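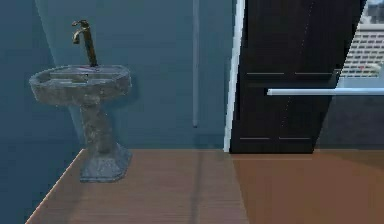 Casa de banho simulada, com lavatório de pedestal e porta escura.

Notas: não ler o slide. Deixar ver o render uns segundos.

O Kwabena Alhassan treinou a política no Odelcombe, 1,055 episódios, tudo em simulação. Bonito, sim. Mas sombra suave na parede não é física de contacto.

Perguntar à sala: quem repetiu isto fora do simulador? Nós tentámos 30 vezes em Vovthorpe, com 2 sementes. Não chega para afirmar transferência.

Passar ao gráfico.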